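Lab Forums > Bench Setup > Racks, Storage and Labware

Thread: Conical tube racks – fit, tipping, and what to put under them
14 replies | 2 shares

c_onyeka
We are standardizing on one rack for conical tubes across three benches and I would like opinions from people who have used molded plastic racks for more than a year. At present we have wire racks from Oltdale, which are sturdy but have two problems. The openings are square, so a round tube rotates and rattles, and the coating has worn off at the corners, which leaves rust marks on a white bench.

Requirements: holds the tube upright with the cap clear of the top plate, can be loaded with one hand, can be wiped down with 70% ethanol. Price is secondary. I need enough for 176 tubes in total.
– Chidubem Onyeka

tallbench
Measure the tube below the cap, then measure the hole. The difference should be small enough that the tube doesn't lean and large enough that a label doesn't catch. Paper labels are the usual trouble. A rack that fits bare tubes perfectly will peel the corner off a wrapped label every time you pull one.

s_kokkonen
Agree on labels. I would add hole depth. A tube with a conical bottom sits on its tip if the base plate is solid, and all of the side support then comes from the top plate. With a shallow rack you get a visible lean. The better ones have a second perforated plate lower down.

We use Flasent racks, the plastic ones that come flat and snap together. They are light. An empty one slides if you brush it with a sleeve.

merv_r
Light is the reason I would not buy them. I had a half-loaded plastic rack go over because all the tubes were on one side. Steel doesn't do that.

s_kokkonen
Steel does that too if you load one side only. Load from the middle outward.

merv_r
In practice people load from whichever side they are standing on. You can write a procedure for it, but the rack should tolerate normal use. I stay with steel.

c_onyeka
Loading order can be trained. I am more concerned about one-handed removal. When I pull a tight tube from a light rack, the rack lifts with it, and I end up holding it down with the other hand. Has anyone solved this without clamps?

tallbench
Silicone mat, 2 mm thick, cut slightly larger than the rack footprint. It stops sliding. It does nothing for lifting, so for that you need mass or a looser hole. I filed the inside edge of the holes on one rack. It took an hour and I don't recommend it.

pell_47
Tilt the tube a little as it comes out and it stops binding. A straight vertical pull is the worst case if the hole has a burr. For gloves with thick fingertips, leave an empty hole on each side of the tube so there is room for the grip. You lose capacity, but nothing gets knocked.

merv_r
Leaving every other hole empty means buying twice the racks. On a small bench that is not free.

pell_47
Correct. It is still less work than cleaning up 500 mL of media, which I did in May.

s_kokkonen
Layout matters as much as the rack. Two sections at a right angle are easier to reach than one long row, and the back one should not sit directly behind the front one if you are reaching over it with a sleeve or a cuff. We also keep the table otherwise clear. A white top shows drips early, at the cost of glare if the bench faces a window.

Our bench, orange racks:

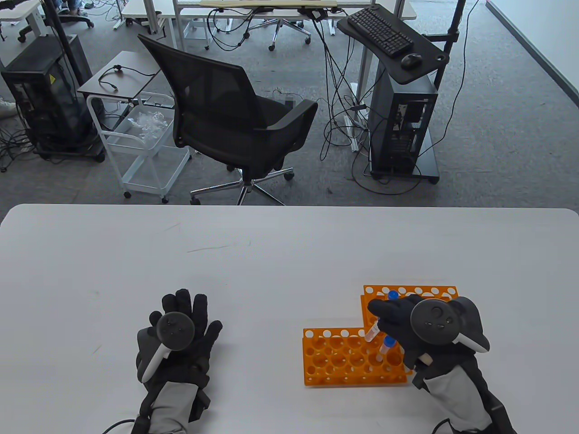
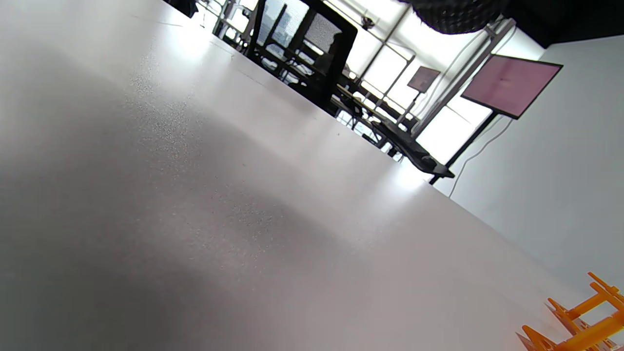
On color, I would pick something strong over white or clear. A clear rack on a white top is easy to misjudge at the front edge, and I have put a tube down on the rim instead of in the hole more than once. Orange or blue avoids this. Blue caps against an orange plate are also quick to find.

For glare, turn the bench so the window is to your side. If the bench can't move, a matte top helps somewhat.

c_onyeka
Useful. What is the cleaning like? Snap-together joints look like a place for residue to collect.

s_kokkonen
They come apart. We take ours down every second week, soak the parts in warm water with detergent, rinse, and stand them on end to dry. Ethanol wipes in between. One joint has loosened after a year. I would not autoclave them without checking the data sheet, as some plastics come out warped and the holes are then no longer in line.

merv_r
A loosened joint after a year is my point about plastic.

tallbench
One joint in a year is acceptable to me. My coated steel rack from Pornarar had rust in less time than that.

c_onyeka
Decision for now: I will order plastic racks with two perforated plates for one bench, 78 positions, with a silicone mat under each. The other two benches keep the wire racks until I see how the joints hold up. Idahosa has a heavier base that may fit, and I have asked them for the hole diameter. I will post the measurement when I have it.

Last reply: 8 June 2025

Comments (3)

drybox
Check the cap diameter too. On narrow-pitch racks, neighboring caps touch and you can't turn one without turning the next.

lindqv
Does the silicone mat leave a mark on a white laminate top? Mine left a faint gray outline.

tallbench
Mine did as well. It came off with isopropyl. Lift the mat weekly.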